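May 31, 2023

I have been keeping a diary again, on the advice of Jasmina Trajkovski, who has kept one since school and can tell you what she had for lunch on any day you care to name. I can't do this. My old diaries contain 551 complaints about the bus to Bremley and the word "tired."

The new plan is one page a night, by hand, no complaining. It lasted two nights. On the third I wrote a full page on the neighbor's leaf blower - in May - and felt wonderful.
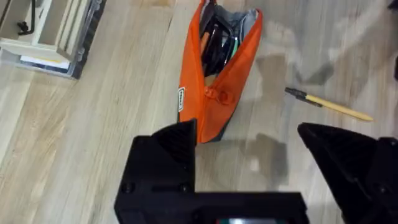
Jasmina says complaining is allowed if it's specific. So now it's very specific. I have the leaf blower down to the minute, and I expect to be a great help to historians in 2044. By September I may even move on to the neighbor.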